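丹达杜拉之夜

婆家的人管它叫 Dandadura,念的时候重音放在最后,谁念错了都要被纠正。
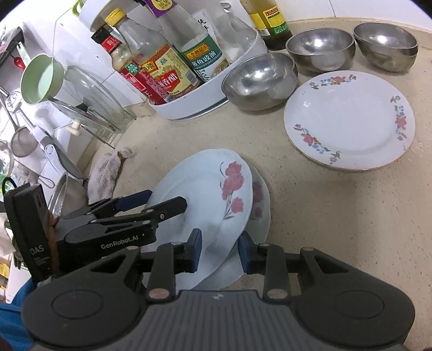 厨房台面,白瓷砖墙前的一摞盘子。

婆婆说,这个传统在家里已经传了将近48年。我嫁过来第一年就问过,48年前是谁起的头。她说是她的外婆。第二年我又问,她说是外婆的邻居,从海边搬来的,一个会唱歌的女人。第三年我没问,大姑姐主动告诉我,这是船员之间的规矩,后来才上了岸。三个说法我都记着,并不打算拆穿谁,只是每次有人用那种郑重的口气说“祖上就是这样”,我就忍不住去看锅里的东西。

锅里是豆子、橙皮和一种熏过的鱼。豆子要前一天傍晚泡上,泡的时候全家人轮流用左手搅一圈。为什么是左手,没有人说得清。我丈夫说小时候用右手搅过一次,那年冬天水管就冻裂了。我说 Zindton 的水管每年都冻裂。他说,可那年裂得特别早。

日子定在2月13日。这个日子也可疑。外婆的生日在夏天,外公的忌日在秋天,船员的节日我查过,一个都对不上。离春节有时近有时远,碰上哪年年夜饭刚收拾完,冰箱里还塞着半只鸭子,婆婆的电话就来了,问我豆子买了没有。我母亲在另一头问我元宵怎么过。两边的节挤在一起,我常觉得自己像在给两家公司上夜班。

今年轮到我们家办。往年都在 Barredo 街的老房子里,那边的厨房小,人一多就只能侧着身子走,婆婆站在灶前,谁也插不上手,我乐得在客厅剥橙子。去年秋天她说腰不行了,锅交给我。她说“交给”的时候停了很久,好像等我说点什么。我说好的,锅放在门口吧。

先要解决盘子。婆婆坚持要用新盘子,说换一家主人就得换一套,旧盘子认旧屋。这条规矩我是头一回听说。我问丈夫,他也是头一回听说,但他马上就信了,还说有道理。于是我们去买了一套 Trimari 的餐具,连汤碗带大盘,2,905块。我在收银台前站着,心里算这笔钱能买多少豆子。丈夫说,是要用一辈子的。我说你母亲那套也是要用一辈子的,它现在认旧屋去了。

泡豆子那天,女儿洗了手,踩着凳子上来,伸出左手搅了一圈,又搅了一圈。我说一圈就够了。

“为什么够了?”

“奶奶说的。”

“奶奶听谁说的?”

我看了她一会儿。这个问题我问了好多年,从她嘴里出来,倒像是在审我。我说,你去问奶奶。她就真的去打电话了。隔着门,我听见婆婆在那头讲,讲的是第四个版本:有一年雪很大,路断了,家里只剩豆子和一条鱼,橙子是别人寄来的。没有外婆,没有唱歌的女人,也没有船。女儿听得很安静,挂了电话跑来告诉我,橙子是坐火车来的。

我问她,奶奶有没有说是哪一年。

她说没问。她问的是那条鱼叫什么。

第二天人来得比说好的早。大姑姐进门先掀锅盖,闻了闻,没有评价,把盖子盖了回去,过一会儿又掀开。公公坐到靠暖气的位置,把报纸摊在膝盖上。婆婆穿了那件深绿的毛衣,在厨房门口站着,不进来。我知道她在看什么。我把橙皮切成了丝,她一向是切块的。

“切细了,”她说。

“细的容易入味。”

“会苦。”

“以前块的也苦。”

她没接话。大姑姐咳了一声。我以为接下来要听一段祖上如何切橙皮,已经准备好了,手里的勺子都放下了。婆婆却走过来,拿起一条橙皮丝对着灯看,说,她刚结婚那几年,切的也是丝,后来手上有了关节炎,才改成块。

我问她,那48年里,有多少年是块的。

“没数过。”她把橙皮丢回锅里,“你这人,什么都要数。”

开饭前要熄灯,每人说一件去年没办成的事。这是整晚我最不信的一环,因为大家说的总是差不多的东西:没戒成的烟,没去成的旅行。公公连着几年都说没修好阁楼的窗,那扇窗他根本没有动过。黑暗里轮到女儿,她说去年9月她想养一只乌龟,没养成。说完还加了一句,是妈妈不让。有人笑了。轮到我,我说没有。婆婆说不能没有。我想了想,说去年没弄明白 Dandadura 到底是什么意思。

暖气片响了两下。

“是锅的名字,”公公说。

“是那条街,”大姑姐说。

“是一句骂人的话,”婆婆说,“我母亲烫了手骂的。开灯吧,汤要凉了。”

丈夫去摸开关,摸了半天,把走廊的灯打开了。汤端上来,确实有点苦。大姑姐添了2次,公公把鱼刺一根根排在盘子边上,女儿用面包擦碗底,问明年能不能让她切橙皮。我说明年未必在我们家办。

婆婆正低头找她的眼镜,头也没抬,说盘子都买了。

人走以后,丈夫洗碗,我擦灶台。他说,骂人那个说法他从来没听过,多半是真的。我说,你母亲每个说法你都觉得是真的。他想了想,问我那口锅放哪儿,放高处还是放低处。我说先放低处吧,高处我够不着。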